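Search this blog... Search

Learning to love the fermented mustard greens

October 16, 2022

I have now made seven batches of dưa chua, and I want to tell everybody about it, including people at the bus stop. If you've never had it, it's mustard greens soured in salty water until they turn olive-colored and tangy, and you eat it next to anything rich. Braised pork, mainly. I grew up eating it at other people's houses and somehow never made it myself until this past March, when my friend Khải Vi handed me a jar over her back fence and I finished the whole thing standing up.

So, the greens. You want the big curly kind with fat ribs, the kind that looks too large for the bag. I get mine at Zudlow Market, where they come in early and are gone by lunch. Cut them into pieces the length of your thumb and leave them out on a tray for an afternoon to wilt. I skipped the wilting on my first batch (impatient!) and the result was fine but kind of squeaky. Wilted greens bend into the jar so much better, and the finished pickle has this lovely chew to it.

The brine is just water, salt and a bit of sugar. I use 20 grams of salt and 10 grams of sugar for each liter of water, boiled and then cooled until I can hold a finger in it. Khải Vi goes saltier than that. Her uncle, Kha Tạ, goes saltier still and adds a splash from his last jar, which gets everything moving faster, and I've started doing the same. Scallions go in too, cut long, and a few slices of shallot if I have them. I tried chili in batch four and loved it, but my kids picked around it, so now the chili gets its own small jar.

Then you have to keep everything under the liquid. This is the part I fussed over the most! I've used a saucer, a bag of water and, for one batch, a clean rock from the yard that I boiled twice out of nerves. The saucer wins. Any leaf that pokes up will go soft and strange, so push it back down when you walk by.

In warm weather mine are sour in 2 days. Now that the kitchen is cooler it takes longer, and I kind of prefer it that way, the flavor seems rounder. Taste a rib every morning. When it makes you want rice, put the jar in the fridge.

What to do with it all? Chopped up in fried rice is my weekday answer. It's wonderful in soup with tomatoes and fish, where the sourness goes all through the broth and you don't need lime at all. My neighbor at the Midska end of the street puts it on hot dogs, and I was ready to be snobby about that until I had one. Wow. Go easy on extra salt in anything you cook with it, and if a batch came out too strong, a quick rinse and a good squeeze will fix it.

I've also been saving the brine in a bottle in the door of the fridge. A spoonful in a salad dressing is very good, and I marinated chicken thighs in it last week with garlic and pepper.

Next I want to try the same thing with bean sprouts and carrots, which Kha Tạ says is even easier and ready practically overnight.

Filed under: Pickles & Ferments, Home Cooking

Contact | © 2022 | Back to top

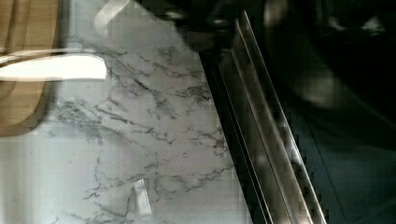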